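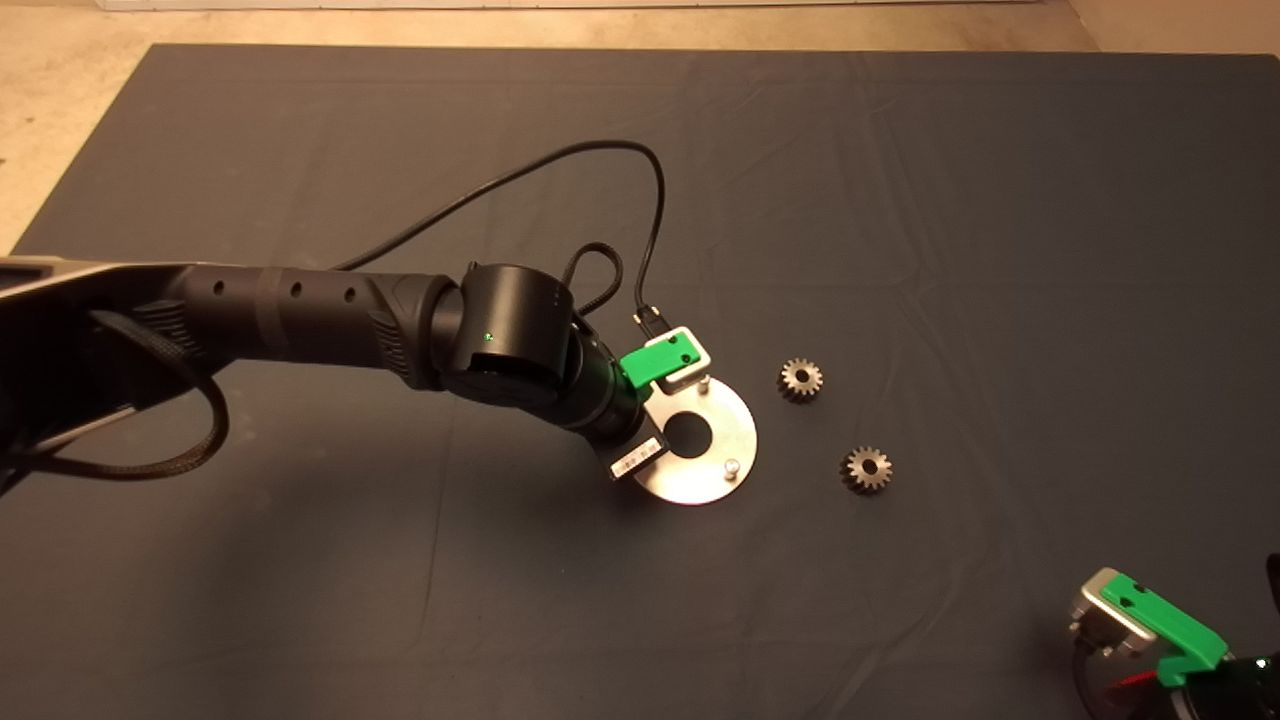 Dark gray cloth, a few soft wrinkles in it.

How to add a missing cast list to a film page

So you looked up a cartoon you loved as a kid, and the page has a title and hardly anything else. You can fix that, and I hope you will! Sign in to Plovero, open the film's page and click Edit Credits. Type the character names in the order they show up on screen (pause the end titles if they fly by, mine always do), one name to a line. For voices, put a comma after the character and then the actor. Leave a voice blank if you're guessing. Then press Save and give it 30 minutes or so to appear.

Old shorts often credit no one, and that's fine. I left two blanks on "Narkik" back in October and they're still blank.

Roswitha Kuhlmann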